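首页 产品中心 木蜡油 桌面养护 配件 售后 联系我们

Drurkness 桌面硬蜡油 哑光透明 家用装/工坊装

浅色木桌面专用。桦木、枫木、榉木、白蜡木、松木都可以上。深色的也能用,但是深色建议看我们另一款 Poretti,颜色更暖,效果不一样,别买错。

先说最多人问的:会不会发黄。会一点点。油类都会,说完全不黄的不要信。我们这款比普通亚麻籽油慢很多,靠窗的桌子晒久了肯定有变化,放阴面的基本看不大出来。特别在意颜色的客户请加浅白款,里面有少量白色颜料,把黄压下去。浅白款第一遍一定要擦匀,不匀会花,花了只能重新打磨。

规格
家用装 200毫升
工坊装 请电话询价,现货不多
哑光透明 / 哑光浅白
主要成份:植物油、巴西棕榈蜡、少量溶剂、干燥剂
开罐后尽快用完,表面结皮的揭掉还能用,底下结块的就扔

一小罐够不够用?普通单人书桌,两遍,够。大餐桌不一定,看木头吸不吸油。松木很能吃油,第一遍下去像没擦一样,正常。老桌子打磨过的比新板子吃得多。拿不准就多备一罐,没开封的可以退,运费自理。

适合什么地方
书桌、工作台、餐桌、小孩写字的桌子、手工台、缝纫台、店里的陈列台。
不适合:户外、浴室台面、整天泡水的水槽边。砧板不要用这款,砧板有 Javen 食用级矿物油,在配件栏目里。
贴皮桌面可以用,打磨千万小心,皮很薄,磨穿了没得救。三聚氰胺板、烤漆、玻璃不能用,油进不去,浮在上面一直粘手,我们收到过好几次这种退货,不退的,请看清楚自己桌子是什么面。

怎么判断是什么面:滴一滴水在桌子角落,等几分钟。水渗进去颜色变深,就是裸木或者旧油层已经没了,可以直接做。水一直是珠子,说明上面有漆或者油还在,要先打磨。

施工步骤
1. 清空桌面,旧胶印、蜡笔、油污先去掉。胶印用橘油或者酒精,少量,擦完晾干。
2. 打磨。旧漆先用120目,再180目,最后240目收尾。顺木纹磨,不要打圈。不要磨到400目以上,太光了油吃不进去。
3. 吸尘,再用微湿的布擦一遍,等干。
4. 罐子摇匀,棉布蘸一点点。一点点就够。薄!薄!薄!
5. 顺木纹擦开,等15分钟左右,用干净的布把多余的油全部擦掉。手摸上去不能有湿滑的感觉。
6. 隔夜。天冷或者下雨天多等一天。
7. 第二遍同上。一般2遍就行,餐桌可以三遍。
8. 头一个星期轻用,不要放热杯子,不要盖桌布,不要压塑料垫。

擦过油的布!请一定摊开晾在室外,或者泡水以后再扔。团成一团放垃圾桶会自己发热,有可能着火。不是吓唬人。每罐盖子上都印了,请看。

日常养护
平时干布或者拧得很干的湿布擦。不要用厨房重油污喷剂,不要用含漂白的湿巾,不要用钢丝球(真的有人用)。水渍马上擦掉。杯子印子淡的,等两天自己会退,退不掉的局部用细百洁布轻轻蹭一下,补一点油,擦干净。
一年补一次,用得狠的半年。补油不用打磨到底,240目轻轻过一遍就行。局部补和整面补颜色会有一点点差,半个月后就接上了。

关于胶带
这块问得多,单独写。做手工、裁布、摆货、孩子玩轨道,很多人喜欢在桌子上贴胶带画区域。新油面一个月内不要贴任何胶带。满一个月以后可以贴,尽量用美纹纸或者布基低粘的,电工胶带能不用就不用,时间久了背胶会留在木纹里,尤其是靠暖气的桌子。贴之前在桌子背面试一小条。撕的时候贴着桌面慢慢往回拉,不要竖着往上扯,竖着扯容易带起木毛。撕不动用吹风机低档暖一下。
留下的胶印先用橡皮擦搓,搓不掉再用橘油。橘油会把蜡层带走一点,擦完那个地方发干发白,补油就好。贴过胶带的地方颜色可能比旁边浅,没晒到光,揭开以后过几个星期会追上来,追不上的整面补一遍。

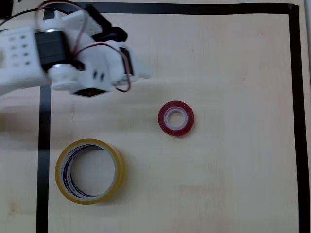 划痕怎么办。浅的,只在蜡层上的,补油就看不见。深的,指甲能卡进去的,湿布盖上,熨斗隔着布点几下,木纤维会鼓起来一些,干透以后打磨补油。这招对压痕有用,对刀口没什么用,刀口断了就是断了。贴皮桌面不要用熨斗,会起泡。

墨水、马克笔:酒精棉签点擦,马上干布吸。渗进去的只能磨。红酒、酱油及时擦没事,过夜的看运气。铁的东西湿着放在橡木上会出黑斑,用草酸可以去,戴手套,冲淡,做完要用清水擦干净,不会弄的先打电话问。

和其他家产品混用
旧油层如果是 Khondokar 的蜡膏,要先去蜡,不然我们的油不干。拿矿物松节油擦两遍,换干净布,等一天再做。水性漆上面不能直接上油。我们的油上面也不能再刷水性漆,会缩孔。

客户留言摘录
“两张旧课桌,磨了一下午,擦完手感很好,味道两三天散掉。”
“浅白款第一次没擦匀,客服教我重新磨,第二次好了。说明书字太小。”
“便宜一点就更好了。”
字小的问题已经改了,新批次说明书换成大张,旧批次的客户可以来要电子版。

味道:有。开窗。干燥期间房间不要睡人,小孩和猫狗避开。干透以后没有味道,一般一个礼拜,冬天久一点。有客户说像核桃味,有客户说像油漆店,各人鼻子不一样。

价格
家用装 148元一罐,两个颜色同价
棉布、百洁布、砂纸另购,砂纸有三种目数合装的小包
满11罐按工坊价,请先联系再下单,系统里改价要人工改,直接拍的不补差价

发货
付款后两天内发出,油类走陆运,不走空运,偏远地方慢一些,请不要催快递,催我们也没用。收到先看罐子有没有瘪,漏油的拍照发过来,当天给补。外箱有油渍但是罐子没漏的是仓库搬运蹭的,不影晌使用。

退换
未开封七天内可退。开封不退。颜色跟照片有差不算质量问题,每块木头底色都不一样,介意的请先买试用小样,小样只有透明款。

施工问题找 Safta Rusu,售后那边转,中文英文都可以,上午比较好找。发问题请附桌面照片、木头种类、用过什么产品,三样都写清楚,不然来回问很费时间。

本页更新:2023年6月23日。浅白款五月那批已经售完,新一批到货在本页通知,预定的客户按顺序发。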